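Monday, February

Queue timing for the Skirkow dark ride, second pass

Went back over the loading figures with the Jorno spreadsheet open alongside. The ride is rated at 2,600 an hour with every vehicle out. We never see that with the lockers as they are. Guests reach the bag check, find the locker hall is before it, and walk back against the line.

Tried the model two ways:

Lockers at the main entrance, 200 places, one-way exit. Queue stays steady until mid-afternoon, then backs up at the pre-show doors.

Lockers split between the entrance and the Marinescu courtyard, 200 in each. Better at the doors, but people forget which bank they used. Need a colour or a number on the wristband.

Pre-show is still too long. Cut 20 seconds from the second room and the groups stopped bunching. Sound team won't like it – the music cue has to move as well.

Single rider line not modelled yet. Same for the pushchair park, which is drawn in the wrong place on the Fulurov plan (old toilets, not new).

To do: ask for the revised plan, rerun with two vehicles out, check the height-check wording on the entrance sign.

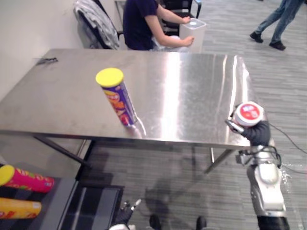
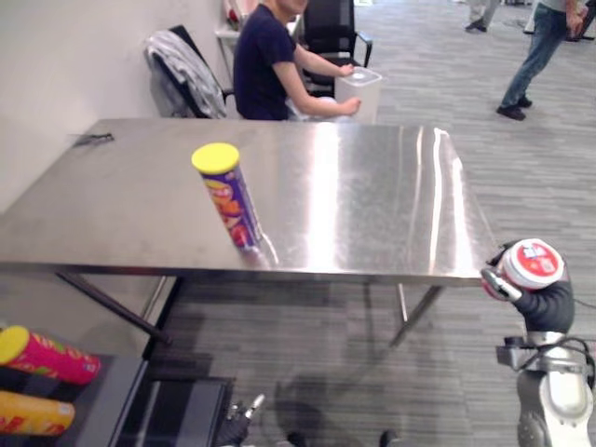

Photos: steel table with chip cans

Rerun started 4.15, left going. Wristband samples still not in. Carry the single rider line over to the next entry.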